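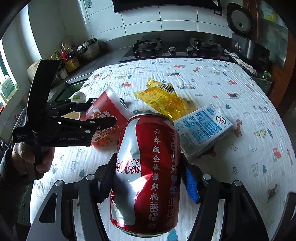
Figure 2. Coca-Cola can with a printed greeting in Chinese from the teachers of a sixth year.

4.2 Keeping and throwing away

The household survey was posted to 2,000 addresses in Haltley and the villages to the north of it, and 651 usable replies came back. Respondents were asked which drinks containers they had kept for longer than a month after finishing the contents, where they kept them, and what would make them throw them out. A container was counted as kept even if it had been put to another use, such as holding pencils or seed packets.

Containers with a greeting or a person's name on them (Figure 2) were treated as a separate class from those with only a seasonal design. Nieminen and Nurmi placed both under "occasion packaging" in their earlier work on the Kustus recycling centre, but the replies from Haltley suggest that people do not see them in the same way. Several wrote that a named item felt like a card and had to be dealt with as one. Seasonal items were more often described as useful or cheerful, and went out with the ordinary recycling when a cupboard was cleared.
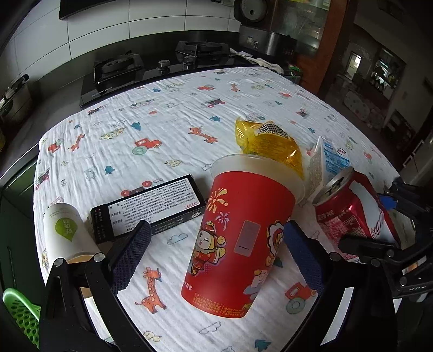 Cups raised a further difficulty. The survey form had one line for "cups, cartons and tubs", and some respondents used it for crockery as well. Where the written answers made the meaning clear, the entry was moved to the right class by Egan and checked by Bellamy. The 14 entries on which they disagreed were left out of the analysis.

Follow-up interviews were held in May with 6 households, all of which had reported keeping at least one named item. Belmonte carried out the interviews at the kitchen table or wherever the items were stored. Storage places were mostly ordinary: a windowsill, the top of a fridge, a box in the loft with school reports. One couple had moved house with a can that neither of them could remember being given. They had no plans to display it and said they would not put it in the bin either.

Age of respondent is dealt with in Section 4.3, together with the replies from Curkance.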